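08/10/2019
Dye bath notes, madder on wool, continued

Picked up from the April series. Goal for today: find out if the orange drift in the Erer skeins comes from the water or from the temperature overshoot. Lucyna thinks water. I think the hot plate.

Stock prepared yesterday evening: 400 g ground root in cold tap water, strained once through muslin, left covered overnight. Smell normal. No foam this morning.

Mordant: alum at the usual rate, no cream of tartar this time. All skeins came from the same Solo cone, scoured together, so the wool should drop out as a variable. Skeins tagged with knotted cotton, one knot to four knots. Paper tags came off again in the April run and we lost track of two of them.

Baths:
1 knot - tap water, old hot plate
2 knots - tap water, Nivier plate
3 knots - distilled, old hot plate
4 knots - distilled, Nivier plate

Each bath 1000 ml, same pan type, lids on. Target 60 C, hold one hour, cool in the bath.

Old hot plate overshot on both runs. Went to 71 on bath 1 before I caught it, 69 on bath 3. The dial is useless below the halfway mark. Nivier plate held within two degrees the whole hour with no attention. Rocío asked if the probe itself could be off. Checked it in ice water and in a boiling pan, fine at both ends.

Skeins out and rinsed until clear, hung away from the window. Reading them damp is pointless, but 1 and 3 already look browner than 2 and 4. Between 2 and 4 I can't see much. Wiesława says 2 is the deeper red and she has the better eye. Calcium in the tap water would explain that, and it would be in our favor.

Still to do: dry readings against the Czerwiński shade cards. Card 133 is the one we are trying to match. The box of loose cards needs sorting first, they went back in random order after the open day.

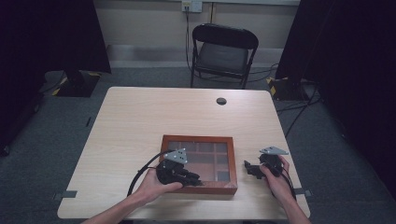

Second dip on 2 knots only, using the exhaust bath, to see how much color is left in it. Forty minutes at 60. Came out a weak salmon on a scrap of undyed yarn, so the bath is close to spent. Not worth keeping. Poured off and pan washed.

pH strips: tap baths read between 7 and 8, distilled between 6 and 7. Strips are past their date, so treat these as rough. Iveta has ordered new ones.

Provisional: temperature does most of the damage, water is a smaller effect in the other direction. Needs a repeat with the plates swapped and a chalk addition to the distilled bath before I would put it in the recipe book.

Shabnam wants the old hot plate kept for scouring, where overshoot does no harm - agreed, label it.

Light test strips cut from all four skeins, half of each covered with card. Start once dry.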